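Category: Packaging and Freight

Carton strength after humid storage

Corrugated board loses compression strength as its moisture content rises. A carton that passes its stacking test in a conditioned room can fail in a shed during a wet week, with no change to the load, the pallet pattern or the board grade. Members shipping through the Pestden depot have asked how much margin to allow.

The edge crush figure printed on a box certificate applies to dry board at standard conditions. It says little about a carton that has sat for 60 days on a concrete floor. Fluting softens first at the bottom tier, where load and ground moisture are both highest. Bulging side panels are the usual early sign, followed by creasing near the lower corners.

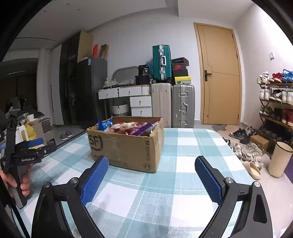

An opened SF Express carton on a checked tablecloth.

Reused cartons need separate treatment. Each opening and closing works the flap scores, and tape pulled from the liner takes fibre with it. A reused box should be downgraded one duty class and kept off the bottom tier. Cartons with crushed corners go to recycling, whatever the condition of the panels, as the corners carry most of the vertical load.

Sakda Nakpan has revised the storage sheet for the Vinness and Wiriya lines. The changes are:

Maximum stack height for single-wall cartons is now 8 tiers in dry storage.
Column stacking replaces interlocked stacking for all single-wall stock.
Pallet overhang is no longer permitted on any side.
Stock held over from September is to be moved to the upper racks.

The sheet is filed as number 961. Discard earlier copies.

Comments

Oreo: Does the overhang rule apply to double-wall as well? Ours sit slightly proud of the pallet on the long side.

Sombat Chareonsuk: Yes, any side, any grade. Turn the pattern or use the larger pallet.

Oreo: Will do. The larger ones don't fit bay 2, so it'll be the pattern.

Related items
Water-activated tape on recycled liner
Reading a box certificate
Slip sheets or pallets for light freight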